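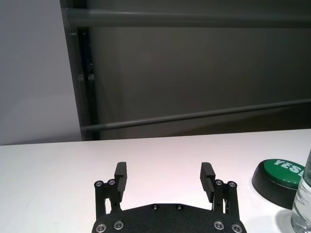
Figure 3. Wrist view at the bench, fingers open, with the green YES button and a water bottle to the right.

4.2 Who presses the button

Before Stillero arrived at Nowicki, handing a colleague a bottle of water was not classed as a task. It is now, and it has a log. Over 9 weeks we recorded 1552 handovers, and for each a person was expected to confirm that the arm had understood the request. Staff called this "saying yes for a living". Wiesława Witkowska, whose job title had changed to cell supervisor without any change in pay, kept a second tally of the times she would have been quicker by hand. She declined to share it with management but let us copy it.

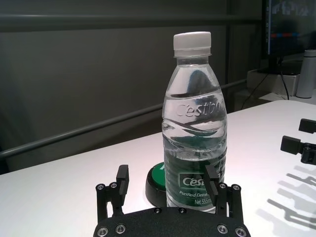 Vol. 3, p. 9

Bottles were a fair test of patience. A clear one full of water, standing close to the button with the open fingers either side of it, asks a good deal of a gripper and more of whoever is waiting to drink. Operators learned to place bottles where the arm liked them, a skill that appears in no training plan. Kourkoulas and Halvorsen found the same at Grarberg, where the habit was recorded as "improved machine accuracy".

Related articles
Wattanapong: Tidy desks for untidy robots
Wasilewska: Waiting as paid work

Home Issues Authors Search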